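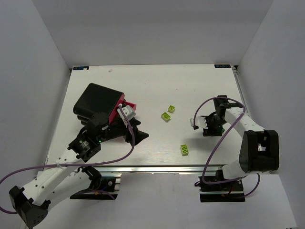

本报科技组记者 / 发自 Pevholm 1月9日

首页 新闻 科技 制造 本地 专题

Plidthorpe 公司今天上午在 Pevholm 的实验楼开放了遥操作教学间,给本地几家做分拣和包装的厂子看。不是发布会,没有讲台,没有大屏幕,来的人就围着几个工位站着,自己看,自己问。

教的东西很小:桌上的绿色积木块,一块一块收走。双臂,左边一只右边一只,夹爪是黑的,白色的小臂。台面也是白的,三面浅灰色围板。操作员坐在另一头,手里握一对同样比例的主手,他怎么动,桌上的臂就怎么跟。不写代码,不点示教器,做一遍就算一条示范。

公司的说法是,一个新任务收够69条示范就拿去训练,训完上机试,不行再补。为什么是这个数,现场有人问,工程师说是他们自己试出来的,换个任务可能就不够用了。

积木看着简单,其实挺烦。凸点朝哪边、斜着还是正着,夹爪下去的角度都不一样。斜放的那种最容易夹歪,操作员得先把手腕转过去,再慢慢往下压。一位操作员讲,头几天手抖,录的东西全不能用,后来学会了“停一下再夹”,条数才上来。

教学间现在有7个工位,每个工位配一名操作员,另有一人专门看录像挑废条。什么算废条?夹空了算,碰到围板算,中途停下来想事情太久也算。挑出来的不删,单独放一个文件夹,说以后可能有用。

记者也上手试了一把。主手比想像的轻,跟手,但是没有力的反馈,夹没夹住全靠眼睛。第一次夹空,第二次夹住了,抬起来又掉。旁边的操作员说正常,新人都这样,关键是别盯着自己的手,盯着桌面。练了一会儿确实好一点,不过离“能录”还差得远。

线也是个问题。两只臂上各有一根紫色的线缆,绕出来一大圈,看着松松垮垮。工程师解释,线留短了腕部转到头会扯,留长了又容易扫到东西,现在的长度改过5回。下一版打算走到连杆里面去,什么时候能做出来没说。

和 Plidthorpe 一起做这件事的是软件方 Nemell,管录制和回放。操作员每做完一条,屏幕上能马上倒回去看,两只臂的关节曲线和画面对在一起,哪一秒抖了看得很清楚。Nemell 的人今天也在,话不多,主要在改一个回放时画面比曲线慢半拍的毛病,改到中午还没改完。

来看的厂家里,Rotich 包装问得最细。他们的活是把小件从料盘里拣到纸盒,品种换得勤,老办法每换一次都要重新调程序,调一次停半天线。如果换品种只要让老师傅握着主手做一上午,帐就算得过来。但他们也担心两件事:一是速度,现在的臂动起来比人慢不少,二是夜班没人盯的时候夹歪了怎么办。Plidthorpe 的答复是速度还在提,夜班暂时不建议。

价格没有公布。公司只说工位会按套租,先给本地厂家试,试用期内的示范数据归谁,合同里会写明。这一条在场有两家当场提了意见,认为自家师傅的手法不该白白拿去训别人的机器。公司表示可以谈,原则上谁录的归谁,训练用要另外签字。

操作员从哪来也有人关心。目前的几位里,有开过叉车的,有以前做手机维修的,还有一位刚毕业。培训期7天,前面几天只练不录,后面开始录简单任务。公司说不挑学历,挑手稳、坐得住。排班上每录一段就要歇一会儿,连着录质量掉的很快,这个他们吃过亏。

接下来的安排:积木这一项收尾以后换成软的东西,布袋、线头一类,难度大得多,两只手必须配合,一只按住一只拉。再往后是往盒子里装。首批试用工位计划7月进厂,先进哪一家还没定,Rotich 表示有兴趣,没签。

有读者可能会问和去年那套示教系统的区别。简单说,去年那套是人直接扳着机械臂走,一次只能教一只,两只手的活教不了。今年换成主手遥控,人不用站在臂旁边,两只一起教。代价是设备多了一倍,工位占地也大了。

开放活动下午继续,厂家可预约,个人参观暂不接待。本报后续会跟进进厂情况。

最后更新:13:42

分享 23 评论 8 收藏 11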